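Last updated: December

How to store winter clothes so they come out clean in the next cold season

I wrote this page for the tenants of our building, but other people asked me for it, so now it is open for everybody. The method is from my aunt, Nafula Mabula, who kept a small laundry shop for many years. I changed some details for small apartments.

Before you begin

Wash everything first, also the sweaters that you wore only one time. Sweat and food marks are hard to see when they are fresh, and after some months they become yellow. Moth larvae like them too. Check all the pockets. Close the zippers, but leave the buttons open.

Do not use fabric softener in this last wash. It leaves a thin layer on the fibers, and in a closed box this layer begins to smell.

Drying

Clothes must be fully dry before they go in the box. I mean dry in the seams and under the arms, not only on the front. After the clothes feel dry, I leave them one more night on the rack, with the window a little open. Thick cotton with a hood needs two nights.

Folding

1. Lay the piece face down on a bed or a clean table.
2. Fold the two sides to the middle, with the sleeves straight along the back.
3. Fold the bottom up to the collar, one time for thick knitwear and two times for thin shirts.
4. Put pieces of similar size together in one pile, the heaviest at the bottom.

Keep the piles low. A high pile presses hard lines in the lowest sweater, and wool does not forgive this easily. Never hang heavy knitwear for a whole summer, because the shoulders will grow.

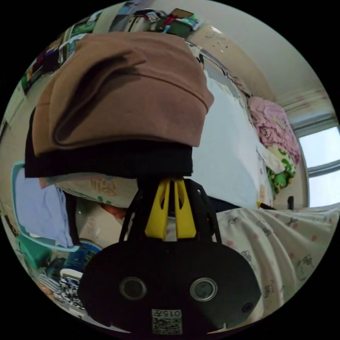
Put the pile in the box in one movement, with a hand under it, and do not push it down. The air between the layers is useful. I use cotton bags for wool and plastic boxes with a lid for the rest. Vacuum bags save space, but I do not recommend them for down jackets.

Choosing the place

A shelf inside the apartment is better than a basement or an attic. Kimutai Kariuki from the second floor kept his boxes against an outside wall, and he had to wash everything again in the fall. Leave a space of one hand between the box and the wall.

Write on each box what is inside and for whom. Open the boxes once in the middle of summer and look for small holes or a wet smell. If you find a problem in one piece, take out the whole box and wash all of it.

Contact: Okoth Home Pages | Copyright Okoth | Back to top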